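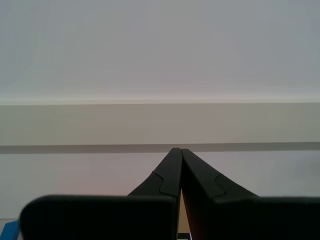
*The packing room at Horalside, 13 December 2019.*

**Winter packing at Horalside**

Packing of the Hladun loan collection is now under way at Horalside and will continue until the end of the month. The collection, which consists of more than 1,000 household items lent to schools and branch libraries, will move to the Clorham store when the lease on the present building expires in April.

Members who have items on loan are asked to return them to the Horalside front desk in the packaging in which they were issued. Where the original packaging has been lost, a replacement may be requested at the desk free of charge. Glass and ceramic pieces should be wrapped singly and handed over in person. They should not be left in the returns cabinet.

Each carton will carry one label, placed on the short side, giving the shelf number and the name of the borrowing branch. Branches packing their own returns are requested to follow the same practice and to keep every carton under 50 pounds. Unlabeled cartons delayed the last transfer by 2 weeks, and the Clorham store has advised that it will not accept them on this occasion.

Textiles will be packed last. They require acid-free tissue, of which 200 sheets have been ordered from Piveck. Branches holding quilts or table linen may keep them until they are contacted.

No new loans will be issued while packing is in progress. Reservations already confirmed for the spring term will be honored from Clorham, and borrowers will receive a letter with the revised collection address. The reading room is not affected and will keep its usual hours.

Questions about returns, labels or reservations should be addressed to Marichka Lytvynenko, Collections Office, Horalside.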